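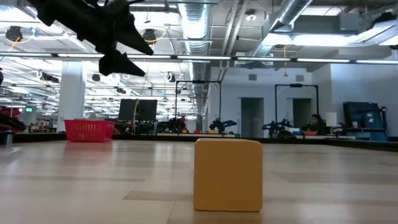
3. Setting Up Your Sewing Machine

This section covers the Tronance 3178 as it comes out of the carton. If your machine was bought used, read section 7 first and check that the bobbin case is the correct one.

3.1 Choosing a table

The machine can be used on any flat, level table that does not rock. Glossy tabletops are fine, but they can reflect overhead lights back at you and make dark thread hard to see. If this bothers you, lay a plain cotton cloth to the left of the machine, where the fabric will rest. Do not put cloth under the machine itself. The rubber feet need to sit directly on the table.

Leave room behind the machine for large pieces of fabric. Quilts and curtains that hang off the back edge will pull against the needle.

CAUTION: Do not set the machine on a folding card table or a glass top.

3.2 Unpacking

1. Open the carton from the top and take out the accessory tray and the foot pedal.

2. Lift the machine by the carrying handle. Keep your other hand under the base.

3. Remove the tape from the needle area, the bobbin cover and the handwheel. There are two pieces on the handwheel, one on the back.

4. Take the foam block out from under the presser foot. Raise the presser foot lever to release it.

5. Wipe the needle plate with a dry cloth. A little oil may have collected there in shipping and it will mark light fabric.

NOTE: Keep the carton and foam. The service center cannot accept a machine sent in other packing.

3.3 Connecting the power

1. Check that the power switch on the right side is set to O.

2. Push the three-pin plug into the socket below the handwheel until it stops.

3. Plug the other end into a wall outlet.

4. Put the foot pedal on the floor with the cord pointing away from you.

5. Set the power switch to I. The sewing light comes on.

If the light does not come on, turn the switch off and press the plug in again. The fit is tight on a new machine.

CAUTION: Turn the power off before you change the needle, change the presser foot or open the bobbin cover. The motor will start if the pedal is pressed by accident.

3.4 Fitting the needle

The machine is shipped with a size 14 needle, which suits most medium-weight cotton. Use the chart in section 5 for other fabrics.

1. Turn the handwheel toward you until the needle bar is at its highest point.

2. Loosen the needle clamp screw. Do not take it all the way out.

3. Pull the old needle down and out.

4. Hold the new needle with the flat side of the shank facing the back. Push it up as far as it will go.

5. Tighten the screw with the small screwdriver from the accessory tray.

A needle that is not pushed fully up will skip stitches and may strike the bobbin case. Check this first if a new machine sews badly.

3.5 Winding the first bobbin

1. Put a spool of thread on the spool pin and slide the spool cap against it.

2. Pass the thread around the winding guide on top of the machine.

3. Bring the end up through the hole in the bobbin, from the inside.

4. Place the bobbin on the winder and push the winder to the right.

5. Hold the thread end and press the pedal lightly. After a few turns, stop and trim the end close to the bobbin.

6. Press the pedal again. The winder stops turning when the bobbin is full.

7. Push the winder back to the left. The needle will not move until you do this.

NOTE: Use only Sokitz class 17 bobbins. Other bobbins may look the same but they differ slightly in height - the thread tension will not hold.

3.6 Test seam

Thread the machine as shown on the card inside the front cover. Set the stitch dial to straight stitch, the length to 2.5 and the tension to 4.

Fold a scrap of plain cotton in half and sew a straight line. Use one color thread on top and another in the bobbin so you can tell them apart. If the bobbin thread shows on the upper side, turn the tension dial to a lower number. If the top thread shows underneath, rethread the machine with the presser foot raised before you change any settings.

Set-up guide prepared by Kibet Ogola. For replacement parts, see the Vernard dealer list on the back cover.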